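Shared Path Condition and Use: Pinar Reserve

Student project report
Unit: Local Places and Public Works
Prepared by: Ada Pace
Supervisor: Agata Greco
Submitted: 2/4/22

1. Purpose of the project

The purpose of this project was to examine the condition of the paved path through Pinar Reserve, to record how local people use it, and to recommend minor works that could be carried out within an ordinary maintenance budget. The path is the main walking route between the houses on Fala Street and the bus stop at Mancuso Road. It is also used for recreation, particularly in the early morning and after school.

The reserve was chosen because no written record of the path's condition could be found at the local library or in the material held by the neighbourhood centre. Residents who spoke to the author disagreed about when the path was last resurfaced. One gave a date in October, although she could not name the year. This report therefore makes no claim about the age of the surface.

2. Scope

The project covered the main path only. The side track to the creek was excluded, as were the playground and the car park. Lighting was not assessed, as all visits took place in daylight. Drainage was considered only where it had a clear effect on the path or on the grass directly beside it.

The original proposal included a comparison with Fluta Park, which has a newer concrete path. That section was removed after discussion with the supervisor, who considered that two sites could not be covered properly in the time available. Notes made at Fluta Park have been kept and may be used in a later assignment.

3. Method

The path was divided into 12 sections, starting at the Fala Street gate. Each section was walked in both directions and given a rating for surface, edges, slope and the condition of the verge. The rating scale ran from one (poor) to four (good). A section was given the lower of two ratings where the author was in doubt.

Users were invited to complete a short written survey. A total of 38 forms were returned. Of these, 17 came from people who said they used the path every day. The form asked for the purpose of the trip, any difficulty experienced on the path, and one improvement the person would like to see. Names were optional.

The survey has clear limits. Forms were handed out at the Mancuso Road end, so people who use only the northern part of the reserve are likely to be under-represented. Children were not surveyed. Several forms had the second question left blank, and these were treated as giving no answer.

4. Findings

4.1 Surface

The path has a coarse, dark surface with a good deal of grit in its texture. Grip underfoot was rated three or four in most sections. No section received a rating of one. The same roughness that provides grip was raised as a disadvantage by people with prams and small-wheeled scooters, who described the ride as noisy and tiring.

The main change in the surface is a lighter strip that crosses the full width of the path shortly before the crest. It was not possible to establish from the available records whether it is a repair, a joint or something else. It was given a rating of two for surface, on the grounds that any change underfoot deserves closer inspection.

4.2 Slope and visibility

The path rises gently to a crest and then continues toward the trees. Walkers did not report the slope as a problem. Some cyclists did comment on the crest, as people approaching from the far side come into view late. Sixteen metres was suggested on one form as a suitable distance for a warning sign, but the author has not tested this figure and does not adopt it.

4.3 Edges and verges

The edges of the paving are generally clean, with grass growing directly up to them on both sides. The banks are grassed and slope gently. Their condition is uneven, with green areas mixed with yellow and tan patches. On one side there is a lighter fringe of dry grass and soil beside the paving. A likely explanation is that people step off the path there to pass each other - the paving is fairly narrow - but this was not observed often enough to be stated as a finding. 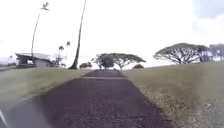
My mother walks there every evening and she would rather have a bench than a new surface, wrote Mancuso on the back of a survey form. She manages the hill well enough, but there is nowhere to stop once she gets to the top, and she turns back early on account of it.

Seating had not been included as a question. It was nevertheless the improvement requested most often in the space for general comments, and the author accepts that the form should have asked about it directly.

4.4 Surroundings

A low, single-storey building with a pale roof and wide eaves stands above one of the banks, close to several palm trees. It is a useful landmark and was mentioned by survey respondents when describing where on the path they had met a difficulty. There is a line of trees in the distance ahead, but the open stretch before the crest has little shade over the paving itself. Two respondents said they avoid it in the middle of the day during summer.

5. Discussion

The results suggest that the path is in fair condition and suits most of the people who walk on it. The difficulties reported relate mainly to wheels, passing room and the lack of a place to rest. Full resurfacing would deal with the first of these only, and at a cost well beyond the kind of minor works considered in this report.

The worn fringe may be dealt with in two ways. It could be topped up with soil and reseeded, or the paving could be widened along that side. Reseeding is cheaper, but the grass may wear away again if people continue to step onto it. Widening would need advice from a qualified person, as the bank begins close to the edge.

6. Recommendations

6.1 That the lighter strip before the crest be inspected, and its level checked against the paving on either side.

6.2 That one bench be placed near the crest, set back from the path so that it does not reduce the passing width.

6.3 That the dry fringe be reseeded in the first suitable season and looked at again after 12 months.

6.4 That a "keep left" marking be considered on both approaches to the crest.

6.5 That any future survey be handed out at both gates and include a question on seating.

7. Acknowledgements

The author thanks Agata Greco for her comments on two earlier drafts, and the residents who completed survey forms. Blank copies of the form and the section rating sheets are attached as Appendix A and Appendix B.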